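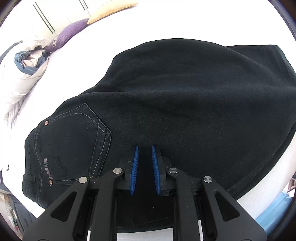

Busco compañera o compañero para Mandomeo (ventas al exterior, jornada completa)

Imprimir | Enviar por correo | Compartir (15)

Hola, soy Aurora Carrilho y llevo la parte comercial de Mandomeo, una consultora pequeñita que ayuda a talleres y marcas familiares a vender fuera de su país. Pequeñita de verdad: somos Rui Rocha, yo y una mesa larga que compartimos con la gente de Peixoto, que se dedica a los trámites de aduana y nos saca de más de un apuro. El año pasado contestamos 1.665 consultas de negocios que querían exportar por primera vez y ya no damos abasto, así que me he puesto a escribir este anuncio yo misma, entre llamada y llamada (perdón si se me va un poco la mano con los paréntesis).

¿Qué harías aquí? Pues hablar mucho con clientes, sobre todo al principio. Nos llega gente que fabrica mermeladas, cinturones, lámparas, lo que sea, y que ha recibido un correo de una tienda de otro país pidiendo precios. No saben si cobrar por adelantado, qué poner en la factura ni quién paga el transporte. Tú te sentarías con ellos, mirarías sus números y les prepararías un plan de salida sencillo, de pocas páginas, que puedan leer sin diccionario. Luego los acompañas durante el primer pedido, que es cuando aparecen todas las dudas a la vez y siempre a última hora.

También llevarías el boletín. Ahora mismo lo escribo yo y se nota cuando voy con prisa. Y en agosto arrancamos Wirkgate, un programa de mentoría para dueñas y dueños de microempresas, con 73 participantes apuntados ya (¡yo contaba con la mitad!). Necesito a alguien que coordine las sesiones, persiga a los mentores con cariño y no se asuste si hay que cambiar un horario tres veces.

Lo que pido: que hayas trabajado un mínimo de 2 años en comercio exterior, compras internacionales o algo que se le parezca, incluido haber tenido tu propia tienda en línea con envíos a otros países. Español e inglés con soltura, y si además hablas portugués, Rui te va a querer muchísimo. El título me da bastante igual. Me importa más que sepas explicar un incoterm a alguien que no ha oído la palabra en su vida y que no dejes correos sin contestar.

Ofrezco contrato indefinido, horario de 8:30 a 16:30, tres días en la oficina y el resto donde quieras. El sueldo lo digo en la primera llamada, antes de que pierdas una tarde preparando nada. Hay algún viaje a ferias, casi siempre en otoño, y los gastos los pagamos por adelantado con la tarjeta de la empresa.

Para presentarte, entra en Plirketside, la plataforma que usamos para las candidaturas, busca Mandomeo y sube tu currículum con una carta corta. En la carta cuéntame una venta o una compra internacional que se te torciera y qué hiciste después. Las leo yo todas, con café, y respondo también cuando la respuesta es que no.

Si tienes dudas sobre el horario o el contrato, pregúntale a Rui por el mismo formulario, poniendo su nombre en el asunto. Las entrevistas las hacemos por videollamada, los dos juntos, y duran menos de una hora.

¡Anímate y escribe!

Aurora

Comentarios (2) | Imprimir | Enviar por correo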